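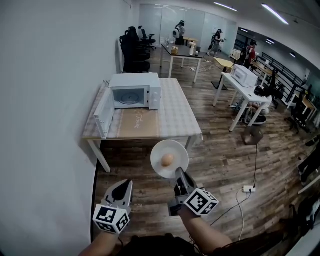
An egg in a white bowl, with the checkered tablecloth behind.

Food & Home > Interviews > Small Producers

The woman who runs the egg business at Widovness did not plan to sell eggs. She bought the land for the orchard, and the hens came with it, in a shed with a bad roof. She asked that her name be left out of this piece. Most of her customers only know the farm name, and she would like to keep it that way.

That was nine years ago. She now keeps 412 laying hens on a slope above the old canning works, and she sells everything they lay within a short drive of the gate. We met in her kitchen at 2 in the afternoon, after the washing and grading was done.

"People think the work is the birds," she said. "The birds are the easy part of the day. They want feed and water and a dry place, and they want to be shut in at night. The hard part is that they don't all lay when the shops want eggs."

Her year runs on daylight. From March the sheds fill up with more eggs than she can place, and by November she is turning regular buyers away. Larger farms even this out with lamps. She uses a little light in the mornings through the winter, on a timer, and stops there.

"I tried giving them more the second year. I got my eggs in December and then I had tired hens in spring, with thin shells and a lot of feather loss. I don't say everybody gets that. I got it."

Most of the flock is a brown hybrid that she buys in as young pullets, just short of laying age. She also keeps a pen of older breeds, 60 birds, which lay fewer eggs in mixed colors. These go into the boxes one or two at a time. She says they lose her money and that customers ask for them all year.

The color of the shell comes up more than any other question at the gate. She has given the same answer so often that she has it down to two sentences. "Shell color is the breed. It tells you nothing about what she ate or where she lived."

The yolk is a different matter. Grass, corn and marigold all push the yolk toward orange, and some feed makers add coloring to get the same result. Her own yolks go pale in January and deepen again in April. One cafe in town used to call every winter to ask what had gone wrong. She finally printed a note about it and put it in the boxes, and the calls stopped.

She buys her feed from Jernero, a mill on the other side of the county, and has it delivered in bulk. The price has changed what she does more than anything else. When she started, she priced a dozen by looking at what other people had written on their signs. Two years in, she sat down over a weekend and worked out what a dozen cost her, with the straw, the cartons, the diesel and the birds that die, and found she had been losing money on every box.

"I put the price up the next morning. I was nearly sick about it. I lost a few people, and some of those came back."

I asked whether she had thought of charging less and growing. She has had offers. A grocery chain wanted a weekly delivery that would have meant doubling the flock and putting up a second building. She went as far as getting a quote for the building.

"It would have been a loan, and the chain could drop me with a month's notice. I read that part of the contract three times. Then I put it in the drawer with the quote."

What she did instead was cut the number of places she delivers to. She now has a single route, run twice a week in the early morning, and it ends at a bakery called Procházka that takes all of her small and cracked eggs at a fixed price. The rest go to two shops, the cafe and the self-serve cupboard at the gate. The cupboard works on trust, with a cash tin. She checks it in the evening and says it comes out right, or a little over.

Storage is where she becomes firm. She does not wash her cleanest eggs at all, and sells them at the gate marked as unwashed, to be kept cool and rinsed just before use. The dirty ones are washed in water warmer than the egg. Cold water, she explained, makes the inside of the egg shrink and can draw what is on the shell in through the pores. Once an egg has been washed it goes into the refrigerator and stays there.

"A cold egg that sits out on the counter will sweat. Then it's wet, and then you've got a problem. Pick one way of keeping them and stick to it."

For hard-boiled eggs she advises against the freshest ones, as they are miserable to peel. She keeps a carton back for ten days and steams them for 12 minutes. For poaching she wants them laid that morning, if possible, because the white holds together. She had no views on omelets.

Foxes have cost her birds in three different years. The worst night was in June, when a latch on the lower shed did not catch and she lost 115 hens before dawn. She told me about it quickly and without much expression. The shed has a Kelix door closer on it now, on a light sensor, and she still walks down to look at it every evening before bed.

"It has never failed. I know it works. I go down and look at it."

The orchard, the reason she bought the place, has done less well. The apples are an old cooking variety that bruises if you look at it – her words – and the local juice press closed. The hens range under the trees in summer and eat the windfalls and a good share of the codling moth. She has stopped thinking of the trees as a crop and thinks of them as shade.

She has no one lined up to take over. Her knees are bad, and the slope is steep in wet weather. She thinks she has another five years at this size, and after that she may go down to the older breeds only and sell at the gate.

Before I left she went out to the cold room for a box and checked each egg against a lamp before she closed the lid. One had a hairline crack near the wide end. She put it to one side for the bakery and took another from the rack.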